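Letside Community Help
Home and Kitchen > Food Storage and Preserving

Storing a large quantity of apples through the winter without a root cellar

Posted by Yeshi Ejigu
Monday, August 10, 2026
549 views

I am writing on behalf of a small residents' association in Branunberg. The association has the use of an old orchard at the edge of town, and in most years the fruit is shared out among the households at harvest and eaten or baked within a few weeks. This year the trees have set a very heavy crop. We expect to have more than 400 pounds of apples left after every household has taken what it wants, and the members have asked me to find out how the surplus may be kept in good condition until March, if that is possible.

The following information may be useful to anyone who is kind enough to reply.

We do not have a root cellar. We have the use of an unheated brick garage, which stays cool from late October onward but can drop below freezing on the coldest nights in January. We also have one spare household refrigerator in working order. The garage has a concrete floor, one small window on the north side, and a door that does not seal well at the bottom.

The varieties are not all known. Two of the trees ripen early and give soft, sweet fruit. The remainder ripen from the end of September into October, and the apples are firm and rather sharp when picked. One of our older members believes that several of the late trees are a local kind known as Galang, but we have no record of the original planting.

In the past, individual members have tried keeping apples in plastic shopping bags, in open buckets, and in one case in a drawer with onions. None of these attempts lasted beyond Thanksgiving. The fruit either shriveled or rotted, and the apples from the drawer could not be eaten with any pleasure.

I would be grateful for advice on the following points: which apples should be set aside for storage and which should be used at once; how the fruit should be picked and packed; whether the garage is suitable; and how often the stored fruit should be inspected. We would prefer methods that do not call for the purchase of special equipment, although a modest expense could be approved.

Thank you in advance for your assistance.

Reply from Ostik Orchard Advice Desk
Marked as helpful by the poster

Thank you for the clear account of your situation. A garage of the kind you describe can serve quite well for winter storage, provided that the fruit is chosen with care and protected from hard frost. Our recommendations are set out below in the order in which the work is usually done.

Choosing the fruit

Early apples do not keep. Please do not give storage space to the two early trees. Their fruit should be eaten, cooked, or dried within two or three weeks of picking. Late apples that are firm and sharp at harvest are the proper candidates, and many of them improve in flavor after a month or two, as the starch turns to sugar and the sharpness fades. We are not able to identify your Galang trees from a written account, but the habit you mention is typical of a keeping apple.

Only sound fruit should be stored. An apple with a bruise, a cut, a wormhole, or a missing stem should go to the kitchen. Medium-sized fruit generally keeps longer than very large fruit from the same tree.

Picking

Pick on a dry day. An apple is ready when it comes away as it is lifted and given a slight turn. If it must be pulled, it should be left for several more days. Windfalls should never be stored, even when they look perfect, for the bruise may take a week to show.

Lay the apples in the picking container by hand. Dropping them even a few inches will mark the flesh under the skin, and these small marks are where rot most often begins. Members who are helping for the first time should be shown how to hold the fruit in the palm, without pressing with the fingertips.
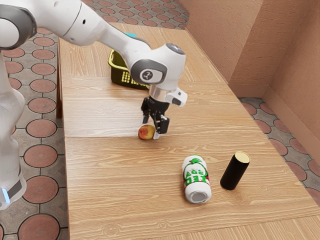
Fingernails should be kept short during picking, and rings are best left at home. It is also sensible to line baskets and crates with an old towel or several sheets of newspaper. Once filled, the containers should be carried to the car, not dragged, and they should not be stacked unless the crate above is fully supported by the frame of the one beneath.

Cooling and packing

The harvest should be left overnight in a cool, shaded place before it is packed. Packing warm fruit into closed boxes traps moisture and shortens its life considerably. Do not wash the apples before storage. Dirt may be brushed off gently with a dry cloth.

For apples that are to be kept the longest, we recommend wrapping each one in a quarter sheet of plain newsprint and setting the fruit in shallow boxes, two layers deep at most. The paper does not need to be tight. Its purpose is to keep one spoiled apple from touching its neighbors. Apples intended for use before the New Year may be left unwrapped in a single layer.

Keep the varieties apart and label every box with the tree and the picking date. Even if you do not know the name of a tree, a simple mark such as "north row, second tree" will tell you next season which ones were worth the trouble.

The garage

The ideal temperature is just above freezing, from 32 to 40 degrees Fahrenheit, with fairly high humidity. Your garage will be too warm in early October, and so the first boxes may need to wait in the refrigerator or in the coolest room available. Raise the boxes off the concrete on boards or pallets. Seal the gap beneath the door, both against cold drafts and against mice. A rubber strip sold for this purpose is inexpensive — a rolled blanket will do in the meantime.

Apples freeze at a slightly lower temperature than water, but they should not be allowed to come near it. On nights when a hard frost is forecast, cover the stacks with old quilts or moving blankets and remove them again when the weather eases. A plain thermometer hung at the level of the boxes is the one item we would ask you to buy. If some fruit does freeze, leave it untouched until it has thawed completely, and then cook it promptly.

Do not store apples near potatoes, onions, or cabbages. Apples give off a gas that causes potatoes to sprout, and they readily take on the smell of onions, as your member discovered. Paint, gasoline, and lawn chemicals should also be moved elsewhere before the season begins.

Inspection

Check the boxes every week in the first month and every two weeks after that. Look for soft spots, brown patches, and any smell of cider. Remove doubtful fruit at once. It is not necessary to unwrap every apple at each visit. Lifting each one lightly is usually enough, as a rotting apple will dampen its paper.

With late varieties and regular inspection, it is reasonable to plan for good eating apples through January and for sound cooking apples into March. A certain amount of loss should be expected, and we would advise telling the households so at the start.

Reply from branchandbasket

I agree with most of the above, although I would question the wrapping. My family stored apples for many years in a shed with no paper at all, and our losses were no worse than those of the neighbors who wrapped every one. With 400 pounds of fruit the wrapping will take several people a full weekend. I would wrap the best two or three boxes and leave the rest plain.

I would also make fuller use of the refrigerator. Put the apples in the lower drawers and on the shelves in plastic bags with a few small holes punched in them, and place a damp paper towel in each bag. They will stay crisp much longer than anything in the garage. Save this space for the apples people will want to eat fresh late in the winter.

Please also consider that the association does not need to keep all of it as whole fruit. Applesauce freezes very well. Dried rings take up little room and last until the following summer if they are properly dry. If anyone has a cider press, that will account for a great many of the bruised ones, but the juice should be heated before it is served to children or older people.

Reply from P. in Branunberg

We keep ours in the garage in picnic coolers. The lid stays on when it is freezing and is propped open a little at other times. Works fine. Mice cannot get in either.

Follow-up from Yeshi Ejigu

I wish to thank all three contributors. The replies were read aloud at our meeting and were well received. The members have agreed to wrap the fruit from the late trees in the north row only, to reserve the refrigerator for eating apples, and to borrow as many coolers as the households can spare. The early fruit is already being picked and will be made into sauce at the end of this week.

One further point was raised, and I would welcome a reply from anyone with experience of it. Two members own dehydrators, and they disagree on whether the rings should be dipped in lemon juice before drying. I understand that it affects the color. I would like to know whether it makes any difference to how long the dried apples keep.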